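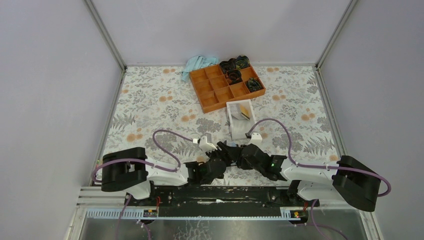 Aksel Þórarinsdóttir wrote in to ask why a cloth with both leaves and flowers on it only ever gets one main motif in the table, and whether we would please let people put down two. It's a fair question, and version 3 is mostly an answer to it. You can now fill in motif_main and motif_second, and the old single column has been kept as motif_legacy so that anything you built on the earlier files should carry on working.

Mondeck Table Linen Records
README, version 3
Last updated Jun 7, 2026

What this is

A plain table of household tablecloths, runners and napkins, written up by the people who own them. There are 2,785 records from 76 households. Each record is one piece of linen, with what the owner knows of its pattern, its size, how it came into the house and how it has been washed and mended over the years. We started it out of simple fondness for the things people eat dinner on, and it has grown a good deal larger than the shoebox of index cards it began as (the cards are still with us, and yes, they have all been typed up now).

Files

linen.csv - the main table, one row per piece
mends.csv - darns, patches and re-hemmed edges, joined on piece_id
terms.txt - the pattern words we use and what we mean by them
changes.txt - what moved between versions

Columns people ask about

ground: the background color of the cloth. Please use the everyday word. White, cream and ecru are kept apart, though we know very well that old cream and tired white can look alike.

motif_main, motif_second: what is printed or woven on it. Fern, sprig, rose, fruit, check, stripe and so on. If you can't name the flower, "flower" is perfectly good, and we'd much prefer that to a guess.

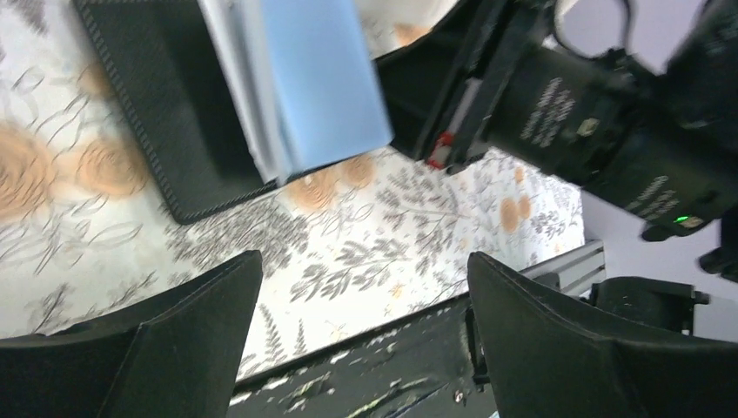
White ground, gray fern-like leaves and sprigs, orange rose-like blossoms.

repeat_cm: the distance from one motif to the next time it comes around, measured along the longer side. Leave it empty if the pattern wanders and you can't find the repeat. A good many of the looser botanical prints are like that, and you can lose an evening to one with a tape measure.

acquired: bought, given, inherited, made or unknown. Wedding presents go under given.

wash_note: free text, in the owner's own words, spelling and all. This is the column I would read first if I were new here. There is a long entry in the Delton group on beetroot that I have gone back to more than once.

How it was gathered

Owners filled in a paper form or a spreadsheet, whichever they liked. The first 2,000 records come from Delton and Goh and were collected on paper, so the measurements there were taken in inches and converted afterward. The rest come from Inau and were entered directly in centimeters. Both sets were read through by a second person before going in, and where the two disagreed on a motif the owner had the last word.

Known gaps

Napkins are badly under-recorded. People tend to write up the good cloth and forget the set that goes with it. Dates before the owner's own lifetime are family memory and should be treated kindly but carefully. The Goh records have no repeat_cm at all - the form we sent there left the question off, and we only noticed in January.

Using and sharing

You may use the table for anything you like, including teaching and sewing projects, as long as you name Mondeck as the source. Household names have been replaced with letters, and we ask that you don't try to work out who is who.

Corrections are very welcome. Send the piece_id, the column and the new value, and if there's a story that goes with it, do put that in as well.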